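Coastal Cruising Skills, Unit 6: Anchoring Overnight
Handout for the Thursday evening section

Read this before class. It repeats some of what I said last week, mostly the parts people were eating chips through.

1. Picking the spot

The chart tells you depth and bottom type. It doesn't tell you that eleven other boats read the same chart. Arrive by mid-afternoon if you can and go once around the anchorage slowly before you commit. Look at how the other boats are lying. Heavy keelboats and light powerboats swing on different schedules, and the space that looks so inviting at 4 p.m. may belong to somebody's stern by midnight.

The cove at Orkuvwood, where we do the practice weekend, is mud over clay in the north half and kelp on rock in the south half. Every class has one crew that prefers the south half for the view.

2. How much rode

Scope is rode let out divided by depth, and depth means water at high tide plus the height of your bow roller. Leaving out the bow roller is the most common mistake on the written test.

Worked case: 16 feet of water at high tide, 4 feet from waterline to roller. Call it 20. At 5:1 you need 100 feet. At 7:1 you need 140. If it's going to blow and you have 200 feet aboard, you can go to 10:1, provided your neighbors are either far away or asleep.

All-chain boats can get by with less. The school boat, Clovance, carries chain and then nylon, so use the rope numbers.

3. Setting it

Stop the boat. Lower the anchor; throwing it is for movies. Drift back, pay out, snub, pay out again. When you have your full scope out, go gently astern and build up to about half throttle. Take a bearing on two things ashore that line up, and watch them. A cow is not a thing ashore.

If it drags, bring it up and start over. You will have an audience. Wave.

4. The night

Set an anchor alarm with a radius that allows for your swing. Log depth, wind and your bearings at dusk. In January, at the Pidotier mooring field, a crew slept beautifully through a wind shift and woke up in a different page of the cruising guide. Their log for the night was blank. 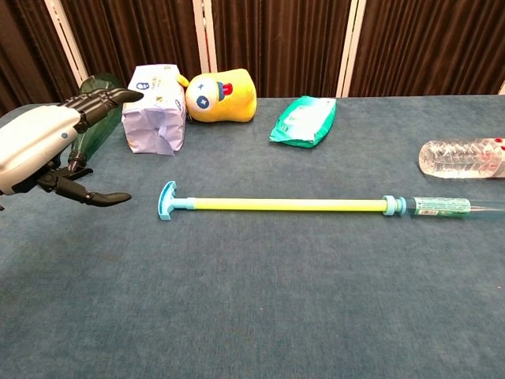 Hand open, with the green bottle behind.

5. Before next class

Read the Bautista chapter on tides, skipping the poem. Then work these on paper:

a) 12 feet at high tide, roller at 3 feet, scope 7:1. How much rode?
b) The same spot, but you arrive at low water with a 9-foot rise to come. The sounder, corrected to the surface, reads 3 feet. What has changed?

Bring a pencil and a piece of line you don't mind cutting.

We use cookies to improve your experience on this site. By continuing to browse you accept our cookie policy. Accept | Manage settings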